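Equipment Planner, Shelf Picking (part-time)

Jelard needs someone to plan our next gripper purchase before we buy the wrong one again. You'll compare quotes, budget for spares and tell Leif Brøndum no, politely, up to 22 times a week. Spreadsheet skills required; a sense of humour gets worn out by April. Apply to Ívar Zoëga by Wednesday.
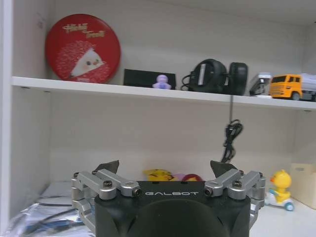

Shelf work, with hedgehog tin and scooter duck.

Recent listings
Parts Buyer, Peklow
Test Bench Hand, Osari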